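How to Wash and Dry Plush Throw Pillows Without Ruining Them

Filed under: Soft Furnishings, Laundry

I have a weakness for velvety throw pillows, the kind you can't walk past in a store without giving them a squeeze, and over the years I have flattened, clumped and generally mistreated more of them than I'd like to admit. The first one I ever washed came out feeling like a sack of wet oatmeal, and I'm sorry to say it never recovered. These days I have a routine that works nicely for nearly every plush pillow in the house, including the ones with embroidery on them, and I'm so happy to be able to share it with you.

You'll need a mild liquid detergent, a soft brush (an old baby hairbrush is perfect), a mesh bag big enough for the pillow, a couple of clean towels and a good stretch of clear floor. I use the Lakeo zip bag in the large size, but any roomy one will do! 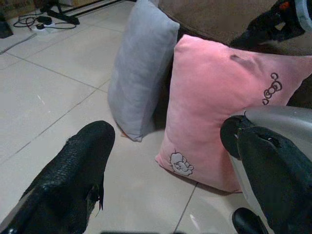
Reading time: 6 minutes (1166 words with comments)

Plush in a light shade, like bubblegum pink, is lovely to live with and a little fussier to wash, and an embroidered bow or a small stitched face means slowing down a bit more. Tile is my favorite kind of floor for the job. Sweep it and wipe it down first, then stand each pillow on one end and look it over, front, back and sides. Turn it toward a window if you can, as light pile hides a surprising amount of grubbiness until the sun hits it sideways.

Step 1. Read the tag

Some plush pillows have a zipper and a removable cover, in which case lucky you, take the cover off and wash it on its own. Others are sewn shut and have to be washed whole or spot cleaned. If the tag says surface clean only, please believe it and skip to the note at the end.

Step 2. Check the seams and stitching

Run your thumb slowly around every seam. A gap the width of a pencil tip will let out a whole drift of stuffing in the wash (ask me how I know). Close it with a few small stitches in matching thread. Then look at the embroidery, and if there's a loose loop, don't snip it. Ease it through to the back with a blunt needle and knot it there if you can reach.

Darker thread on pale fabric deserves a color test. Dampen a white cloth, press it against the stitching for a full minute, and see whether any color comes off. If it does, stay with spot cleaning.

Step 3. Treat the marks

Stir a teaspoon of detergent into a bowl of cool water and dab it on with a cloth, working from the outside of the mark toward the middle. Around embroidery I switch to a cotton swab and go very gently between the stitches. Give it 14 minutes or so before you rinse with a clean damp cloth.

Step 4. Wash

Zip the pillow into its bag and put it in the machine on the gentlest cycle, with cold water and half your usual detergent. Two pillows of about the same size keep the drum nicely balanced. If you only have one, add a couple of towels in a similar color. I like an extra rinse too, for suds love to hide in the stuffing.

Step 5. Dry, and take your time about it

Press the pillow between towels, leaning on it with your forearms, and never wring it. After that you can tumble it on low or no heat if the tag allows, stopping every so often to break up clumps with your fingers. Otherwise stand it on a dry towel somewhere airy and turn it every few hours. A thick one can easily take two days, and the middle is always last, so squeeze it hard and feel for any coolness before you call it done.

Step 6. Bring back the fluff

Brush the pile lightly in one direction, going around the embroidery instead of over it. Then hold the pillow by two opposite corners, give it a good shake, swap corners and do it again.

A note on surface clean only pillows

Vacuum them with the upholstery tool on low, dab any marks as in Step 3, and let them air near an open window for an afternoon. I do mine every January along with the curtains.

Filed 183 comments | Saved 1457 times
Next: Getting Candle Wax Out of a Chenille Throw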